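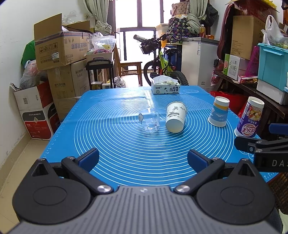 Attachment 1, added by Ratih Tjoa: the mat, the cups, the shallow creases and the window glare on the far half.

Windness Help Desk
Subject: Creases in measuring mat, light cups sliding and tipping (used for Grorkus)
Opened: September 21, 2026
Opened by: Ratih Tjoa
Product: large blue mat with rings
Status: Solved

Ratih Tjoa
Hello all! First of all, I love this mat. I bought it for rolling out dough and it has hardly seen any flour, because we worked out that the white rings are perfect for Grorkus. If you don't know Grorkus, it's the cup game where you slide or flip a cup from the near edge and score by the ring it stops in. Standing up counts full, upside down counts half, on its side counts nothing at all unless every other cup is on its side too, and then you go again. We save up takeaway cups for it and everyone has a favourite.

Two problems.

Problem one is the creases. The mat came folded in its packet and the folds have never quite gone. They're shallow, you barely feel them with a finger, but a cup certainly feels them! Anything light that slides over one gives a little hop and goes down on its side. The clear plastic cup is the worst for this.

Problem two is the glare. The table is by the window, and in the middle of the day the far half of the mat goes so pale that we end up arguing over which ring is which. Marvellous arguments, but still.

What I have tried so far:
Rolling the mat up the other way and leaving it overnight. Helped the short crease, did nothing for the long one.
Putting cookbooks on it. No change that I could see.
Turning the mat over and playing on the back. Beautifully smooth game, no rings, no scores, mutiny.
Swapping the clear cup for a second paper one. Better, though I was shouted down by the person whose cup it is.

Is there a proper way of getting the folds out? And would a warm iron ruin it?

Intan Kusuma, Windness Help Desk
Hello Ratih, what a lovely use for it! Please don't iron it. The printing can lift, and I would hate for you to lose the rings. A few questions so I can point you the right way:
1. Is there anything under the mat, such as a cloth?
2. Has it been washed since you got it, and with what?
3. Do the cups tip on the creases only, or on the flat parts as well?

Ratih Tjoa
That was quick, thank you! Answers:
1. Nothing now. There was a tablecloth under it for the first week. I took it off and the cups went further, which everybody liked.
2. Wiped with a damp cloth. Never properly washed. There has been milk tea on it more than once.
3. Mostly on the creases. The clear one will go over anywhere if you so much as breathe. The tall purple one is rock solid when it's upside down, and a bit of a show-off when it's the right way up.

Intan Kusuma, Windness Help Desk
Milk tea could well be part of this! Sugar dries to a film you can't see, and a light cup will grab on it and topple. Could you try this, in this order, and tell me what changes after each step?

Step A. Wash both sides in warm water with a drop of washing-up liquid. Rinse until it squeaks. Hang it over a rail, long side down, and let it dry by itself.
Step B. Wipe the table too, and dry it. Crumbs underneath make bumps that look just like creases from above.
Step C. Lay the mat down from one short edge, smoothing towards the other with your forearm. Working from the middle outwards traps air.
Step D. Roll it print side out round something wide and smooth, hold it with a soft band, and leave it for 30 hours. Print side out is the bit most people miss.

For the glare, closing the curtain on the sunny side is the cheapest fix going. Failing that, turn the mat so that you play across the light.

Ratih Tjoa
Log of my weekend, as requested. I had a very good time doing this.

Step A. Washed it in the bath. The water went faintly beige, so you were right about the tea. I'm mortified and delighted. Tested with the paper cups straight after it dried: they slide so much better! The cup with the plants on it goes nearly from one end to the other. The clear cup still falls over if you look at it.

Step B. Found rice under there. Also a sequin. Long crease unchanged, but a lump by the corner diagram vanished, and I'd been calling that a crease for months.

Step C. Forearm method works a treat. I used to pat it down like a bedsheet. No air at all this time.

Step D. Nothing wide and smooth in the house that would fit inside it, so I rolled it round a cardboard tube wrapped in a towel. Left it for the full time, which nearly caused a riot. The short crease has gone. The long one is fainter but it's there.

Curtains: I'd honestly never thought of closing one for a game. They're pale green and let a fair bit through, so it stays bright enough to play and the rings show up. Problem two is as good as fixed.

That leaves the long crease and the clear cup. Second attachment: the mat and cups again, with bright daylight coming in at the window at the back.
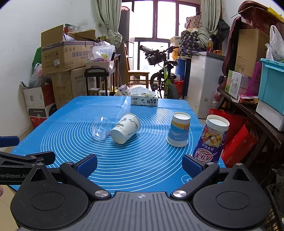
Man-lok Chou: jumping in from the Grorkus side of things, hope that's all right. We had the same bother with clear cups and the answer for us was a ring of Duker tape round the inside of the base. One turn, pressed flat. It brings the weight down low and the cup stops wobbling. House rules vary on whether a taped cup is allowed, so agree it before you start. Do rinse and dry the cup first or the tape comes away in the second round.

Ratih Tjoa
Oh, that is clever! Putting it to the vote at tea time.

Intan Kusuma, Windness Help Desk
Thank you, Man-lok, I've added that to our notes. Ratih, for the long crease: can you tell me whether it runs along the length or across?

Ratih Tjoa
Across, a little beyond the middle rings. Exactly where you want to stop, of course.

Intan Kusuma, Windness Help Desk
Then I'd put a Moussa underlay beneath it, or any thin rubbery sheet you have, even shelf liner. It grips the mat from below so you can ease the fold out towards each end and it stays there. Press with your palms, wait, press again. If it's still raised after 2 days, write back and I'll send a replacement, rolled this time.

Ratih Tjoa
Had some shelf liner in a drawer. Cut it to fit, laid it down, forearmed the mat over the top. I could feel the fold relax on the second press! I went back to it every time I passed the table.

Result the day after: I can find the crease if I crouch and squint along the mat. The cups can't find it at all. We played all evening with the taped clear cup (the vote passed, one against) and it stayed on its feet for 3 turns running, which has never happened in this house. New family best of 2,240 points over the long version, and it was the purple cup that did it, from the very edge.

No replacement needed. I've grown fond of this one.

Sutrisno Mandagi
Same mat here, bought in February and used for actual pastry. Did steps A and D after reading this and mine is flat as well. I used a length of drainpipe. Might have to try the game now.

Ratih Tjoa
Do! Start with paper cups, the ones with a wide rim are the easiest to land. And put the tissues at the far end of the table as a backstop, it saves a lot of getting up.

Intan Kusuma, Windness Help Desk
Marking as solved. For anyone searching later, the fixes that worked: wash off sugar film, clean under the mat, lay it from one short edge, roll print side out, shelf liner or underlay beneath the stubborn fold, curtain across for glare. Cup tape is at the players' discretion.

Ticket closed by Intan Kusuma. Replies stay open.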